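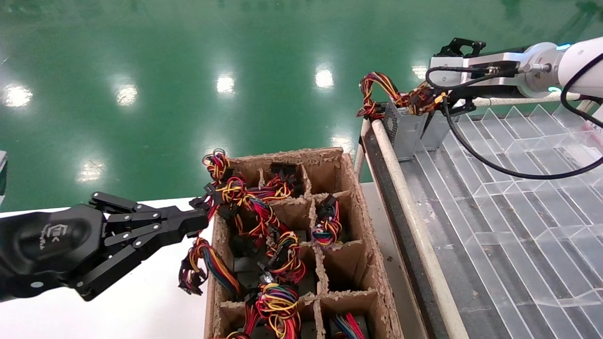

Wire harnesses in a divided cardboard box.

Eka photo scanner, reviewed by Beathag Pringle

I've been scanning old parish photos for 14 years and I wish I'd had this one from the start! The Eka takes prints, postcards and slides, and a school group portrait from 1931 came up so sharp I could read the slate in the front row. Each print takes 30 seconds at the high setting (my old Perketti needed a coffee break). The caption box lets you add names and a street while the picture is still on the glass, so I finally stopped losing my sticky notes. The lid is a bit flimsy and album pages have to go through in 2 passes. I'd still buy it again tomorrow.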